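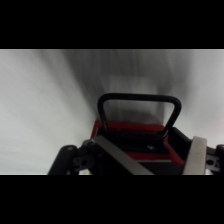

Figure 2. Red and black item resembling a small box or case with a carrying handle.

Search this journal Go Advanced

4.3 Does lending reduce buying?

The claim made most often for neighbourhood lending schemes is that a thing borrowed is a thing not bought. It appears in the founding leaflet of the Griltwood scheme, in both of the Wanyama reports, and in almost every grant application we were allowed to read. We found it hard to say where the claim comes from. The Wanyama reports cite the Griltwood leaflet, and the leaflet cites no one.

Our own survey reached 184 households in Griltwood and Inidden. Each was asked what it had borrowed during the previous year and whether it would otherwise have bought the item. Most said yes. We place little weight on this. A person who has just been lent something for nothing, and is then asked by a polite stranger whether it did any good, is not in a strong position to say no. The question also assumes that the only choice was between borrowing and buying, when many of the jobs described to us (a dripping gutter, a shelf for a spare room, a hedge that had been left for years) could plainly have gone on being left.

We therefore put a second question to the same households: what had they done the last time they needed a similar item and the scheme was shut? The answers look quite different. The largest group had asked a relative or a neighbour. The next largest had put the job off. Buying came third, and several of those who had bought told us that they still used the scheme for other things, which suggests that owning and borrowing sit side by side more comfortably than the leaflets allow.

There is also the matter of items that are borrowed first and bought later. Oanh Ngô, in her unpublished notes on the Inidden scheme, calls this "trying on". A member borrows a carpet cleaner, likes it, and buys one. In the scheme's accounts that loan goes down as a purchase avoided. Ngô did not attempt to say how common this was, and neither can we, but seven households in our survey described it without being asked. It would be odd if they were the only ones.

Loan figures need the same care. The Gorkel scheme announced on 17/05/2006 that it had made over 100 loans since opening, and the number has been repeated in the local press as a sign of demand. The ledger does not separate new loans from renewals. When we went through it by hand we found that a ladder kept by one member into June had been entered afresh each week. We do not suggest that anyone meant to mislead. The ledger was drawn up so that things would come back, and it seems to do that job well enough. It was never meant to measure demand and should not be quoted as if it were.

None of this shows that lending fails to reduce buying. It may do so for large, dull items that are needed once in several years, and the answers on wallpaper strippers and tile cutters lean that way. The numbers are small, and we would not build a policy on them. A fair test would follow households before a scheme opens as well as after, and would look in their cupboards instead of asking what is in them. We know of no study that has done this. Until one has, the saving per member printed on the Wanyama posters is best read as a hope.

Section 4.4 turns to breakages and late returns, where the records are better.

This site uses cookies to remember your reading preferences. Accept Manage settings

Comments (2)

hedgerow_p: Fair points on the ledger, but you are hard on the survey answers. I borrowed a sander and I really would have bought one. Some of us are telling the truth.

M. from Inidden: Could the authors put the wording of the second question in an appendix? "Similar item" could mean almost anything.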